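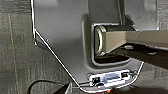
Ticket – Tundent pressed powder palette, shade pans coming loose
Status: open, waiting on supplier
Shop: Nenda Beauty, online orders

Customer bought the 17-pan eyeshadow palette in September. Opened it, three pans had come out of their wells. Mirror fine, lid clip fine. Wants a replacement, not a refund.

09:40 – asked for batch code off the base sticker. Got it, matches the second delivery from Wornidis. Same delivery as the two complaints last week.

10:15 – pulled a sealed one from stock. Turned it over, tapped it, one pan slid straight out. Glue dot underneath is tiny and has gone hard. Older delivery has a much bigger dot, pans wont budge.

11:05 – tried the 30 mm magnets from the empty palettes. No good, too wide for the well. Double sided tape holds but the pan sits proud and the lid won't shut.

11:50 – Cârstea warehouse say they've got about 200 left from that delivery. Asked them to stop sending any out. They'd already packed some this morning, chasing.

13:20 – replacement sent to customer from old stock, checked first. Told her to keep the faulty one, no need to post it back.

14:00 – emailed Wornidis with photos and batch code, asked for credit on the lot. Auto reply only.

To do:
– listing still says in stock, needs taking down
– reply to the other two customers, same offer
– check the blusher duo, same glue I think
– ring Wornidis tomorow if no answer by noon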